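4 October 2021

Feet up, shoes off, laptop burning a hole in my knees. I've been promising myself I'd write these entries while the work is still fresh, and tonight I've got a bowl of noodles and no excuse.

So, the lane keeper. I spent most of the day on the edge line tracker, the bit of code that takes the forward view, finds the white paint on the left and hands the planner a nice smooth curve to follow. It's the oldest module in our stack at Flistudico and I have a soft spot for it, even though half of it was written by me in May when I was brand new and thought every problem could be solved with one more threshold. (Past me left a variable called "fudge2" in there. There is no fudge1. I looked.)

The road stretch we use for this is about as friendly as roads get. Flat, open, trees way off on the horizon, one good line on the left and a lane marking over on the right. I love it for debugging, but it's a bit of a trap too, as I found out before lunch. 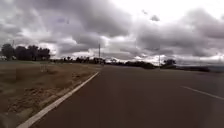 My tracker was fitting a curve to a road that didn't need much of one. When the paint gives you a long clean diagonal, a straight line does a perfectly good job, and my fit was using its extra freedom to chase noise. Every little wobble in the detections turned into a little wobble in the curve, and the controller did what controllers do and tried to follow it. On the plots the steering command looked like somebody shivering. I added a penalty on the curvature term and the shivering went way down, and I did a small dance in my chair.

Then I got greedy and pushed the penalty up more, and of course the tracker got lazy and started ignoring real bends. Back down it went. I ended up with a value of 4, which I picked by eye after going through a pile of replays, and I'm not proud of the method but I'm pretty happy with the result. I wrote a proper note in the config this time – the whole story, so that I don't have to guess at it next spring.

After lunch I moved on to gaps. The code has a memory, sort of. If the line drops out, it coasts on the last good fit and widens its uncertainty with every update until it sees paint again. That's the theory. What it did in Tivis (our replay tool, which crashed 2 times today, thank you very much) was forget everything the moment the detections were split into separate pieces. It would grab the nearer piece, call that the whole line, and throw the farther one in the trash.

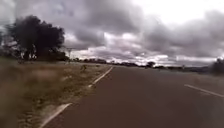 The culprit was the clustering step. I'd set the join distance in pixels, and pixels are a terrible ruler for this! Up close, a small hole in the paint is a huge jump on the image, and far away a huge stretch of asphalt is hardly any jump at all. So I moved the whole step onto the ground plane, where distance means distance, and now two pieces get joined if one points at the other closely enough. It took me 40 lines, and I got to delete more than that from the old version, so that felt great.

I also looked at what the tracker does with stuff on the verge. Dry grass with pale sandy patches next to white paint is a mean thing to do to a brightness filter. Ours mostly copes, and where it doesn't, the outlier step cleans up. I still want to swap it for something smarter, and there's a segmentation model from the Urban branch that I keep meaning to try. It's sitting on the server with my name on the ticket. Maybe after the release.

Last job of the day was the regression run. I queued 2000 replay snippets, went for a walk, came back, and found the job had died because I'd filled up the disk with debug plots. My own debug plots. Cleared them out, started it again, and came home. 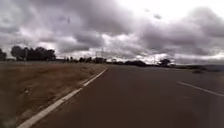

Why not track the right-hand marking as well and average the two? Because the marking on the right is broken, so its fit comes and goes, and a plain average would jump each time it did; we use it as a weak check on lane width and let the left line do the steering.

I wrote that down mostly for my own sake, as I know I'll want to try averaging again the next time I'm tired.

The run should be finished by morning. If it's clean, I'll merge the ground plane clustering and start on the Drultomberg build, where the calibration files are in a different format and every angle is in degrees. I need to buy dish soap and coffee on the way in, and remember to switch off the debug plots.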